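Firkis put out their lacing planner in June. 1,417 demos, one policy, "handles any shoe". I've read the write-up twice and I still can't find a failure rate.

What they call perception is a keypoint model for eyelets. Fine on a white trainer. Black eyelets on black fabric is another matter, and I'd like to see the confidence scores before anyone says "any".

Soledad Toledo ran it on our boots at Vallside. It lost track of the lace at the knot in 2 of 4 runs and kept planning as if nothing had changed. No replan, no warning in the log. That's a tooling problem as much as a vision one.

Kheri Temba reckons more data fixes it. Maybe. I'd sooner have a planner that can say "I don't know which strand this is" and stop.

Will happily eat my words if they publish the per-step logs. Asked them, no reply yet.
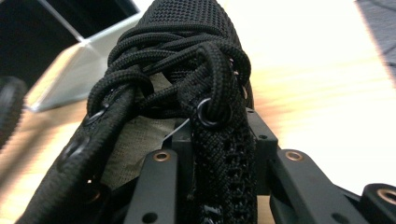
Black laces, black eyelets, black boot. Go on then, which strand goes over?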